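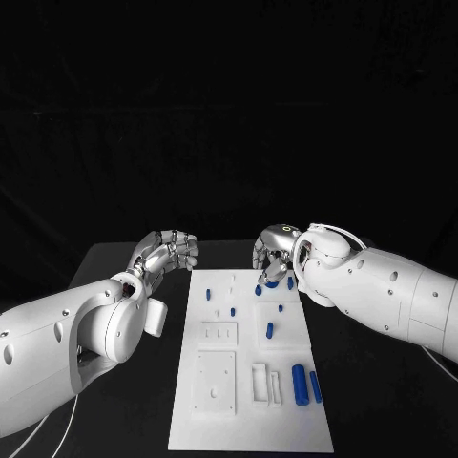 Figure 3. The white board with its blue pieces, pegs and raised plates, on the dark table.

3.2 The board and its parts

We spent a good deal longer on the board than we had planned to, and we would like to set down how it came to look the way it does, partly for readers who may want to make one of their own and partly out of fondness for the thing. The first version came out of the workshop at Turnbridge in August, and it was crowded. Every part we owned had been given a place on it, and people who sat down to it for the first time told us (kindly, for the most part) that they did not know where to look. Bontu Tefera, who drew the second version, began by taking parts away, and she kept going until the rest of us started to complain. The layout she arrived at is the one we call Dinsa throughout this paper, and apart from a few small repairs we have left it alone. 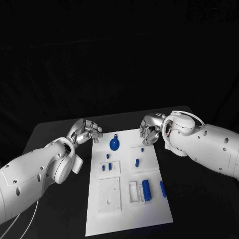 Color was the subject of our longest arguments. We had tried gray parts on a gray board, then several colors at once, and each had its friends in the group. In the end we settled on one color for the loose parts and a plain pale ground under them, so that even a small item like the blue peg standing near the disc can be picked out against the white without any hunting. The disc itself, with its raised hub in the middle and the little tab with a hole at one edge, was a favorite from the beginning, and it has a clear right way around, a quality we came to value in a part. We also tried a patterned cloth under the board for a while, which looked cheerful but made the pegs very tiring to find by the end of an afternoon.

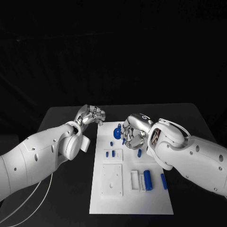 The same thinking guided our choice of sizes. A part that is pleasant to hold is not always pleasant to set down, and we went through 12 drafts of the peg alone before we had one that sat well in its hole and still came out again without a struggle. The printing was done at Stondport, where our friends were very patient with us, and each finished set was checked by hand against the drawings before it was used. Sets with a rough edge or a tight hole were put aside for practice. By the close of the work we had 15 good sets, stored in shallow trays with the spare pegs bagged separately, and it is these sets that were used in all the sessions reported in Section 4.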